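**Making a rainbow flag for the window that lasts**

Many flags for the window lose their color after one summer. I have sewn flags for our local LGBT group since April, and these are the things I learned.

- Wash the cotton one time before you cut it. The red strip goes alone.
- Cut every strip 200 mm high, all six the same.
- Press the seams down, in the direction of the darker color.
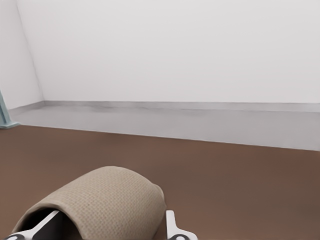
For the trans flag I use the same method, only with five strips. The pale pink from Andomex is nice, but it is thin — put a white lining behind it.

Hang the flag inside the glass and turn it every month. If you must iron it later, iron from the back side and use low heat.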